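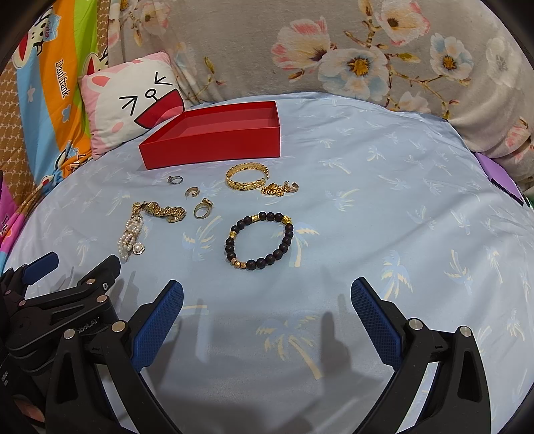
March, evening. Swapped the Wetedix pads for the Brullance set and ran small parts again, picking jewelry off a bedsheet and placing it in the open box. 200 picks with each set.

Wetedix held the bangle fine but rolled thin rings out sideways on closing. Brullance grips rings better at low force, though it drags the cloth — the tips need to come down 2 mm higher. Pearls are still the worst case. The strand sags between the jaws and one loop always stays behind.

Camera exposure locked at 300, otherwise gold washes out. Vendport controller lags a little on release, around 200 ms. Karunaratne board is quicker but drops the log when the cable moves.

Tomorrow: beaded bracelet only, both controllers, same pads. Order spare screws.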